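Oferta de empleo: Ingeniero/a de recuperación de datos y copias de seguridad (equipo de Skenalel)

Publicado: 2019-09-16
Empresa: Bercombe
Modalidad: presencial o a distancia, jornada completa
Contrato: indefinido
Idioma de trabajo: español e inglés

Sobre nosotros

Bercombe es una empresa de software que desarrolla Skenalel, un sistema de copias de seguridad y de recuperación para empresas medianas. Nuestros clientes son sobre todo clínicas, despachos de contabilidad, editoriales y ayuntamientos pequeños. Tienen en común que guardan sus datos en lugares muy distintos: un servidor antiguo en el sótano, varias máquinas virtuales, una base de datos que instaló un proveedor que ya no existe, y cada vez más cosas en la nube. Skenalel recoge todo esto en un solo catálogo y permite recuperar un archivo, una tabla o una máquina completa desde el mismo lugar.

En este momento trabajamos con 240 clientes. El equipo de desarrollo está dividido en cuatro grupos: almacenamiento, catálogo, interfaz y recuperación. La plaza que anunciamos pertenece al grupo de recuperación, que hoy es de tres personas y que desde julio lleva también las pruebas de restauración, que antes hacía el grupo de almacenamiento.

La empresa nació como un departamento interno de Kárason, un distribuidor de equipos de servidor, y desde hace un tiempo es independiente. Con Kárason mantenemos una relación comercial normal: ellos venden nuestros dispositivos y nosotros les damos soporte de segundo nivel. Lo mencionamos porque en las entrevistas nos preguntan con frecuencia si la persona contratada será empleada de Kárason. La persona firma su contrato con Bercombe.

El puesto

Buscamos una persona que quiera ocuparse de la parte menos vistosa del producto: lo que pasa cuando un cliente necesita sus datos de vuelta. Hacer la copia es relativamente sencillo. Recuperarla con las dependencias correctas, en el orden correcto y en una máquina que no es igual a la original, es un trabajo que exige paciencia y bastante conocimiento de sistemas.

Las tareas principales serán las siguientes:

Mantener y ampliar el motor de restauración de Skenalel, escrito en Go, con algunas partes antiguas en C que queremos sustituir poco a poco.

Escribir pruebas automáticas de restauración para los sistemas de archivos y las bases de datos que soportamos. Hoy estas pruebas se ejecutan cada noche sobre un conjunto de más de 2000 copias de muestra, y el tiempo de ejecución empieza a ser un problema.

Analizar, junto con el equipo de soporte, los casos en que una restauración falla o tarda demasiado, y escribir un informe corto y comprensible para el cliente.

Participar en el diseño de la migración a Clarden, nuestro nuevo formato de catálogo. Clarden permitirá buscar dentro de las copias sin necesidad de montarlas. La especificación está casi terminada, pero la parte de compatibilidad con los catálogos viejos está todavía abierta y aquí la persona nueva tendrá mucha influencia.

Revisar el código de los compañeros y aceptar que ellos revisen el suyo. En el grupo de recuperación ningún cambio se integra sin dos revisiones.

Aproximadamente la mitad del tiempo será desarrollo nuevo. El resto se reparte entre mantenimiento, análisis de incidencias y documentación. Esta proporción cambia según la época del año: en los cierres contables los clientes hacen más restauraciones y hay más incidencias.

Cómo trabajamos

El grupo tiene una reunión breve por la mañana, en español, y una reunión semanal con los otros grupos, en inglés. Fuera de estas reuniones preferimos la comunicación escrita. Las decisiones técnicas se toman en documentos cortos que cualquier persona de la empresa puede comentar, y el documento queda archivado junto al código.

Quien trabaja a distancia recibe de la empresa un ordenador portátil, un segundo monitor y un teléfono para las guardias. La oficina está abierta para quien la quiera usar, sin reserva. Pedimos solamente que durante el primer mes la persona venga a la oficina con cierta regularidad, para conocer el laboratorio de pruebas y los dispositivos que enviamos a los clientes. Los gastos de viaje y de alojamiento de ese primer mes los paga Bercombe.

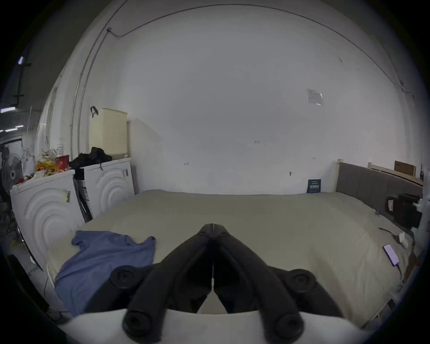
¿Hay que hacer guardias por la noche?
Cada persona del grupo hace una semana de guardia de cada cuatro, una vez terminado el periodo de formación, y las horas de intervención se compensan con tiempo libre o con dinero, según lo que la persona elija.

Las guardias sirven para restauraciones urgentes que el equipo de soporte no puede resolver. En la mayoría de las semanas no hay ninguna llamada, aunque no podemos prometerlo. Cuando la intervención ocurre de madrugada, la jornada siguiente empieza más tarde y no es necesario pedir permiso para ello. Durante el periodo de formación la persona nueva acompaña a un compañero en las guardias, pero no es la responsable de atenderlas.

Lo que pedimos

Experiencia demostrable en programación de sistemas. Go es nuestro lenguaje principal, pero valoramos igualmente a quien viene de C, C++ o Rust y está dispuesto a aprenderlo.

Buen conocimiento de Linux: sistemas de archivos, permisos, instantáneas, arranque, red. Es importante que la persona entienda qué ocurre con un archivo abierto cuando se toma una instantánea, y qué diferencia hay entre una copia consistente para el sistema y una copia consistente para la aplicación.

Conocimiento práctico de al menos una base de datos relacional desde el punto de vista de la administración, es decir, haber hecho copias y haberlas restaurado, también bajo presión.

Costumbre de escribir pruebas y de leer registros largos sin desesperarse.

Español suficiente para escribir a un cliente, e inglés suficiente para una reunión técnica. No pedimos un nivel perfecto de ninguno de los dos idiomas — muchos de nosotros trabajamos cada día en una lengua que no es la materna, y este mismo anuncio lo ha escrito una persona en esa situación.

Lo que valoramos además

Haber trabajado con deduplicación, compresión o cifrado de volúmenes grandes. Conocer Windows Server y sus servicios de instantáneas. Haber participado en un proyecto de código abierto, aunque sea con contribuciones pequeñas. Experiencia en soporte técnico con clientes reales: quien ha estado al otro lado del teléfono suele escribir mejores mensajes de error.

El título universitario no es obligatorio. Si lo tiene, lo leeremos con interés, pero no decide la selección.

Lo que ofrecemos

Contrato indefinido desde el primer día, con el periodo de prueba que establece el convenio.

Horario flexible, con unas horas comunes a media mañana en que todos estamos disponibles. En julio hacemos jornada intensiva.

Salario según experiencia. La banda salarial completa se comunica en la primera conversación, antes de que la persona dedique tiempo a la prueba técnica. Es la misma banda para quien trabaja en la oficina y para quien trabaja a distancia.

Presupuesto anual para formación, libros o asistencia a congresos. No hace falta que el tema esté relacionado directamente con las copias de seguridad, basta con explicar en unas líneas por qué resulta útil.

Tiempo reservado para corregir cosas antiguas. Cada trimestre el grupo de recuperación dedica una semana completa a la deuda técnica y elige por sí mismo en qué trabajar.

Proceso de selección

El proceso tiene tres pasos.

El primero es una conversación por teléfono o por vídeo, de media hora. Hablamos del puesto, del salario y de las condiciones, y la persona puede preguntar todo lo que quiera.

El segundo es una prueba técnica. Enviamos un catálogo dañado y un pequeño programa que debería leerlo. Hay que encontrar por qué no lo lee, proponer una corrección y explicar por escrito qué datos se pueden recuperar y cuáles no. La prueba se hace en casa, con las herramientas que se deseen, y no debería ocupar más de una tarde. Se paga una cantidad fija por ella, también si después no seguimos adelante. Miramos más la explicación que el código.

El tercer paso es una entrevista con las personas del grupo de recuperación, en la que comentamos juntos la prueba y discutimos algún caso real, sin los datos del cliente. Puede ser presencial o por vídeo.

Respondemos a todas las candidaturas, también a las que no continúan. Si una persona llega hasta la prueba técnica, recibe comentarios concretos sobre su trabajo.

Cómo presentar la candidatura

Envíe su currículum en formato PDF por medio del formulario de empleo de nuestra página, indicando la referencia «Skenalel — Recuperación». No es necesaria una carta de presentación formal. Nos gustaría, en cambio, que añadiera unas líneas sobre una restauración, una migración o una avería en la que haya participado: qué pasó, qué decidió usted y qué haría ahora de otra manera. Le rogamos que no incluya nombres de clientes ni información confidencial de sus empleos anteriores.

Tampoco incluya fotografía, edad ni estado civil. Si el documento los contiene, los retiramos antes de que lo lea el grupo.

La plaza queda abierta hasta que se cubra. Si necesita alguna adaptación para hacer la prueba o la entrevista, indíquelo en el mismo formulario y lo organizaremos.

Los datos personales recibidos se utilizan únicamente para esta selección y se borran al terminar el proceso, salvo que la persona nos pida por escrito que los conservemos para plazas futuras.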